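Parcel room changes at Robichaud House

The parcel room on the ground floor will have new hours starting next month. It will open at 7 each morning and close at 9 at night, including on statutory holidays. Residents who work late shifts can still ask the front desk for an after-hours pickup, but please call down first so the desk isn't left unattended.

We took in 3733 parcels between January and the end of March, and the shelves were never meant for that many. A lot of it is ordinary mail order, but there are also car tires, patio umbrellas and bags of soil, and those have been ending up in the hallway beside the bike storage. The fire inspector raised the hallway with us in March and it has to be kept clear.

Large items will now go to the old workshop behind the laundry. Ravinder Caron has put up heavier shelving there and painted unit ranges on the wall, so the east tower is on the left as you walk in and the west tower is on the right. Your pickup slip will say PARCEL or WORKSHOP at the top.

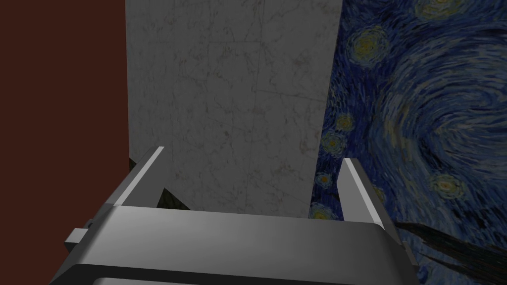 Slips are good for five days. After that we send one reminder by email, and anything still unclaimed two days later goes back to the carrier. Grocery orders are a separate matter — the desk can't refrigerate them, and they will be refused if you aren't home.

If your email address has changed, please update it through the Tristik resident page or fill out the yellow card at the desk. At the moment 87 units have no working address on file, and those residents are only getting paper slips under the door.

A replacement fob for the parcel room costs $15, payable by cheque or debit. Fobs that have stopped working will be swapped at no charge if you bring in the old one. The fob for unit 520 was handed in last week and is waiting at the desk.

Questions about deliveries can go to Kirsten Cloutier in the building office. The office is closed over the lunch hour, but there is a mail slot in the door for notes.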